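Progress report to the Bistari Fund, Feb 13, 2018

It has been a lovely, busy stretch at the Dradgate laundry room, and we do want to thank you again for the grant of $1,000. We have spent $335 of it so far, mostly on plumbing and on getting the walls painted, which took longer than we hoped - the first color dried much too pink!
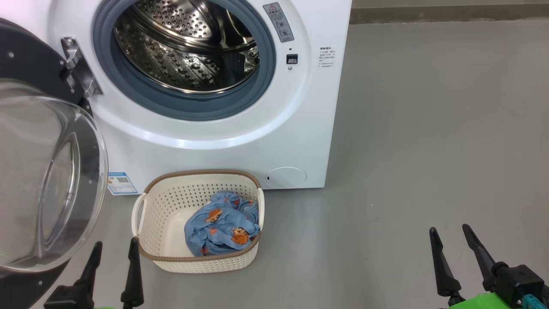
Families from the Tatberg building have been coming in with their sheets and school clothes, and we've washed 200 loads since opening. We do still need a second drying rack and a shelf for the soap, and we hope to have both up by April. Evening hours are going well too, so we'd like to keep them.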